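Filed under: Minutes / Workshop group / Gripper trials

Trarketgate Assistive Handling Group
Minutes of the monthly meeting, Tuesday, March 13, 2018
Held in the upstairs room, Trarketgate

1. Apologies and previous minutes
Apologies were noted by the secretary. The minutes of the last meeting were agreed with one change. Under item 4, "wrist bracket" should read "wrist bearing".

2. Matters arising
The spare set of springs has been delivered and is in the parts cupboard. The broken charger has gone back to the supplier. The chair is still waiting for a reply about the lift, and the arm stays on the ground floor until that is settled.

3. Comparison of hand-held grippers
The group has two hand-held tools on trial, the Plemov and the Aebischer. Both carry their own camera and both are meant to give us recordings that can be used later on the bench arm. The purpose of the trial is to choose one of them before the next round of recording.

The trials secretary reported on the soft goods sessions. These used bedding and towels, which the group had asked for after the February work on boxes and tubs. Hard items had given little to choose between the two tools. With cloth the differences were clearer.

The Plemov closes with less effort and was preferred by most members for long sessions. Its tips are smooth and it tended to lose thin single layers, such as a sheet hem or the edge of a pillowcase. The Aebischer needs a firmer squeeze. It held hems well, but two members said their hand was sore by the end of the afternoon. It was asked whether a lighter spring would help. The trials secretary will try one and report back.

On thick items there was a long discussion. Members could not agree whether a quilted pad ought to be taken by a corner, by a fold or by its seam. Some felt the person should be left to choose. Others felt that if everyone chooses differently, the recordings cannot be compared. It was agreed that half the recordings will use a set grip and half will be left free, and that the sheet will say which.

The camera view was also discussed. With big soft items the cloth can take up most of the picture and very little of the room is left to judge position by. A still from the tool camera was passed round.

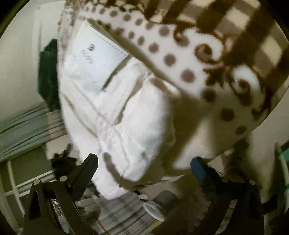
Fig. 1. Quilted white pad and patterned fleece blanket above the gripper fingers, from the tool camera.

It was noted that the label panel on the pad could be found in the picture but its small print could not be read. The members working on the software said that reading labels was outside the trial, and that they were more concerned with the shadows on the white fabric. They asked that the exposure be fixed by hand at the start of each session and the setting written down.

A member asked whether the wide lens was needed at all. The bend it puts into walls and windows makes the recordings unpleasant to watch. The software members replied that the bend can be taken out afterwards, and that a narrower lens would leave even less of the room in view. The wide lens will stay for now.

4. Controller
The Imetti controller has been fitted to the bench arm. It ran without a fault for the first week and then stopped twice with the same error, both times when the gripper was told to open while the wrist was turning. The old controller did not do this but is slower to respond. Both will be kept wired up until the cause is found. Nobody is to update the Imetti software without asking first.

5. Recordings
The store now holds over 2,000 recordings. A check of the file names found some without a tool name, and these cannot be used in the comparison. Members are asked to fill in the sheet before they begin and not from memory afterwards.

6. Money
The group agreed to spend up to 2,000 pounds on the chosen tool and its spares. Nothing will be ordered until the comparison is finished.

7. Any other business
The blue tape has run out again. The kettle is to be descaled. A request from a school to visit was welcomed and will be looked at in May.

Actions
Trials secretary: lighter spring for the Aebischer; new sheet with a box for set or free grip.
Software members: find the cause of the Imetti error; short note on setting exposure.
Secretary: chase the lift reply; order tape.
All: check own recordings for missing tool names.

The meeting closed once the actions had been read back.

Comments (3)

benchend: Could we have the tip measurements for both tools put up with the minutes? I want to print some rougher pads for the Plemov.

quietmotor: We had the same stop on our Imetti. Slowing the wrist a little got rid of it but I never found out why.

secretary_tahg: Measurements will go up with the new sheet. Thanks for the tip about the wrist, passed on.

Recent items
Minutes of the February meeting
Boxes and tubs: notes from the first trial
How to fill in the recording sheet
Bench arm booking times
Parts cupboard list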